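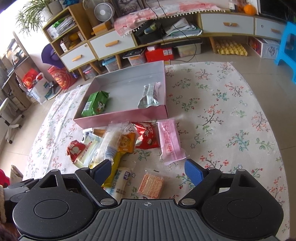
Figure 1. Packaged snacks on a floral rug.

Lunch Choices at the Moulin Street Campus: Final Report
Food and Community Studies, Lornell College
Prepared by Albane Rolland, Maëlys Carré and Gaspard Guillot
Supervisor: Monique Boyer
Submitted Jul 3, 2024

1. Purpose

This report presents the findings of a one-semester project on where students at the Moulin Street campus eat lunch and why. The project was carried out for the course Food in Daily Life. Its starting point was the closing of the second serving line in the main dining hall, after which many students began to buy lunch off campus or to bring it from home. The dining office had not studied the effect of this change, and our supervisor suggested that it would make a suitable topic for a group of three.

2. Method

A written survey was placed in 500 student mailboxes. Of these, 151 were returned, and all were complete enough to be used. The survey asked where the student had eaten lunch on the last class day, how much time was available, what was eaten, and whether the student would have chosen something else if time and money had allowed. The final question left space for comments.

The group also visited the three places named most often in the replies: the main dining hall, the Cloltine sandwich counter across from the library, and Dudden, a small sit-down restaurant on the far side of the bridge. Each place was visited twice, once at noon and once after the main rush. We ordered a grain salad and a soup wherever both were offered, so that like could be compared with like. Ljubica Kelmendi, manager of the dining hall, agreed to be interviewed.

3. Findings

3.1 Time
Time was the reason given most often for the choice of lunch. Of the students who replied, 54 had less than half an hour between classes. Students in this group seldom left campus. Several wrote that they would eat in the dining hall if the line moved faster, and that they bought a sandwich at Cloltine mainly to be sure of getting to class.

3.2 Food quality
The grain salad at Dudden was the best of those we tried. It was made with barley, roasted squash and a sharp lemon dressing, and the portion was large enough for a full meal. The Cloltine version was smaller and had been dressed too early, which left the greens limp on our second visit. The dining hall salad was plain but fresh. Its lentil soup, on the other hand, was better than either of the others, and we were surprised that so few replies mentioned it.
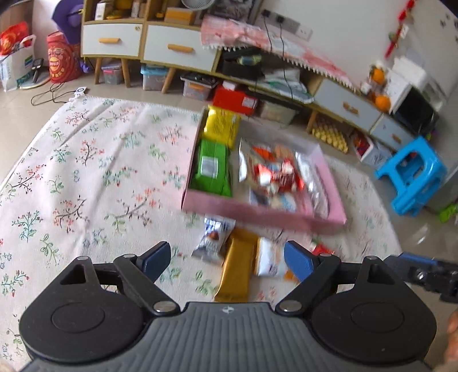 Bread was a weak point in all three places. At Dudden it was served cold, and at the dining hall it was set out uncovered and had dried at the edges by the time of our later visit.

3.3 Cost
Students who ate at Dudden did so as an occasional treat, most often with friends. Students who brought lunch from home named cost as their first reason, followed by diet. A number of them asked for more microwave ovens in the student lounge, a matter outside the scope of this project.

3.4 Interview
Ms. Kelmendi stated that the dining hall prepares 100 portions of soup each day and that the remainder is often thrown away. She believes the soup station is hard to find from the main entrance. She also confirmed that no decision has been made on reopening the second line.

4. Limits of the study

The survey was returned more often by students living in the residence halls than by those who commute, and the results should be read with this in mind. Restaurant visits took place in mild weather. The walk across the bridge may be less attractive in winter.

5. Recommendations

We recommend that the soup station be moved closer to the entrance and that a grab-and-go shelf with salads be tried at the start of the fall semester in September. Dressing should be packed on the side. We further recommend that the survey be repeated by a later group, with copies handed out at the commuter parking lot.

The blank survey form and the notes from the restaurant visits are on file with Ms. Boyer.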